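Handheld gripper sessions: revised setup rules

Revision 4 of the Darari tabletop collection rules takes effect in March. It replaces the setup sheet issued with the first Denolell grippers and applies to all operators, including those recording at home. Lieselotte Kröger edited the text; comments on the draft are answered in the annex.

The main change concerns the start position. Each episode now opens with the fingers slightly apart and held still over the work surface for 40 frames before any approach. Both fingertips must be in view. Episodes that open mid-motion will be returned, even if the rest of the recording is usable.

Section 3 covers surfaces. Plain, matte tabletops are preferred, without print or pattern near the working area. Glass and polished stone remain excluded. Crumbs and dust need not be chased to the last speck, but anything large enough to be grasped must be cleared or listed as an object.

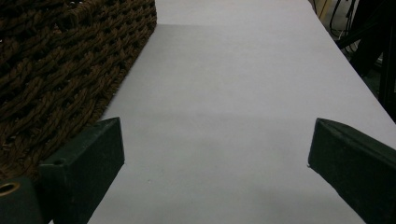 Fingers open over a plain white tabletop, with a coarse brown woven item at left.

Section 4 is new and deals with woven and braided items. Coarse fiber can snag a fingertip, and a snag is easily logged as a successful grasp. Operators should approach from the open side, close at the slower of the two speeds, and mark any caught strand in the episode notes. In the last audit Timo Kröger reviewed 2495 episodes and sent 872 back for relabeling. Most of those involved baskets, mats or rope.

Lighting rules are looser than before. Dim, even light is accepted if the fingertips can be told apart from the surface behind them. Mixed daylight and lamp light is still discouraged — exposure drift within an episode remains a common cause of rejection.

Cables may appear in the background but must stay out of the reach envelope. Check mounting screws and threaded inserts before each session and again after every 1000 grasps. A loose finger is grounds to stop, and episodes recorded since the previous check must be flagged.

Sites using the Yalçınkaya mount should keep their current calibration interval until the annex on mounts is reissued. Questions on Section 4 go to Timo Kröger.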